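Multel sorting tray, blue: a proper long review

Share this review: 18 shares, 17 comments

I have owned a great many trays in my time, and most have ended up under plant pots. So when I tell you that I've become rather fond of a plain plastic one, please take it in the spirit it's meant. I ordered the Multel from Grollgate back at the start of April, partly because the lid of my old biscuit tin had finally split down one side, and partly because I was fed up with emptying a bag of toy bricks on to the table and then chasing the little ones across the floor on my hands and knees.

It comes in a few colours and I dithered over them for far longer than a grown adult should. Green was nice. Red I nearly bought, and I'm very glad I didn't, as most of our bricks are orange and I'd have gone cross-eyed! Blue it was, and a good strong bright blue too. Orange shows up on it beautifully, even the tiny pieces, and you can tell straight away which ones are lying on their backs with the hollow side showing. Grey shows up well too. I did wonder whether see-through bits would vanish on it, and they don't, they come up quite pale against the colour.

The walls are the part I want to praise most. They're raised enough to keep everything in when you have a good rummage, yet I can still rest my wrists over the side without getting a groove in them. (My biscuit tin lid left a line on my arm that lasted until supper.) The rim is rolled over, so there's no sharp lip to catch a sleeve or a small finger, and it gives you something to hold when you carry the whole lot off at teatime.

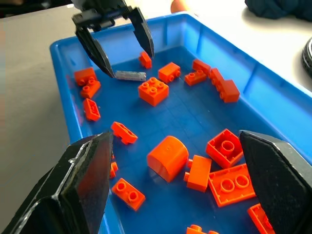

Orange bricks on blue, both times.

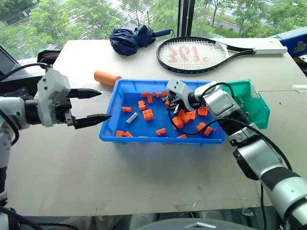

Kakitz Brick and Model Club: Reviews and Table Talk

The floor of the tray is flat and a tiny bit glossy, with faint square moulding lines in it if you look closely. I can't say the lines bother me. The gloss does, a little. Under my kitchen light I get a bright patch just where I want to look, and I have to shuffle the tray round until it goes away. On a white table near the window it's much kinder on the eyes, so if you have the choice, that's where I'd put it. A matt finish would have been nicer still, and I'd happily have paid a bit extra.

Now, how many bricks should you put in it? I started by tipping in far too many and then grumbling that I couldn't find anything, which was hardly the tray's fault. A couple of handfuls, spread out so there's plenty of blue between them, is how I like it now. I keep the rest in a tub by my chair and top up as I go. The leaflet from Grollgate says the tray suits collections of up to 1,000 pieces, and I suppose you could heap them in if you only wanted somewhere to park them for the night, but you'd never sort in it like that. My own lot came to 751 when I last had the patience to go through them, and I wouldn't dream of putting them all in together.

I did try the Mansour tray as well, the folding one with the soft sides. It packs away much smaller, and if you take your bricks on the train you may well prefer it. Mine sagged in the middle, though, and everything rolled into the dip like marbles in a hammock. It has gone to live in the car with the picnic things.

Cleaning the Multel is no trouble at all, just warm water and a drop of washing-up liquid, and dry it with a soft cloth. I do wish it had a lid. Dust gets in overnight, and so does the cat. I've been laying a tea towel over the top, and that keeps one of them out.

Would I buy another? I already have. The second one is for buttons.

17 comments on this review

Recent in Table Talk
Is it worth sorting by colour or by size?
Mansour folding tray: a second opinion
Getting felt-tip off old bricks
Stacking tubs from Grollgate, six months on

We use cookies to remember your settings and to see which pages are read. By carrying on you agree to this. Change cookie settings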